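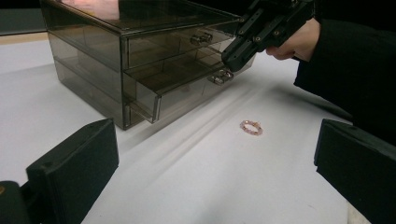 Do town hall sign-up rules let them skip people?

Posted April 16, 2026 by Leonora Panganiban

I signed up to speak at the Derkberg town hall on the road levy. The notice said 100 speaker slots, first come, first served. I was number 72 on the sheet and never got called, but people who came in well after me did. The moderator said they were "balancing viewpoints." Balancing by whose count? Is that allowed, or did they make it up on the spot?

Suha Abou Jaoude

Depends who ran it. If it was an official council meeting, look up the council's own rules of procedure and see what they say about public comment. If a campaign or a civic club rented the hall, they can usually call on whoever they like, whatever the flyer promised. I'd want to see the notice before believing anybody's version, the moderator's included. Ask the clerk for the notice, the sign-up sheet and the minutes, in writing. Phone calls get you a polite maybe.

I did this in December after the Stondari meeting. They claimed 300 people attended. The sheet had 272 names, and a few were there twice – so I don't take their numbers on faith anymore.

stillwaiting_k

They always do this. Just email your comment in, though I doubt anyone reads it. Ours got 2,427 emails on the stadium thing and voted the same way they were going to anyway.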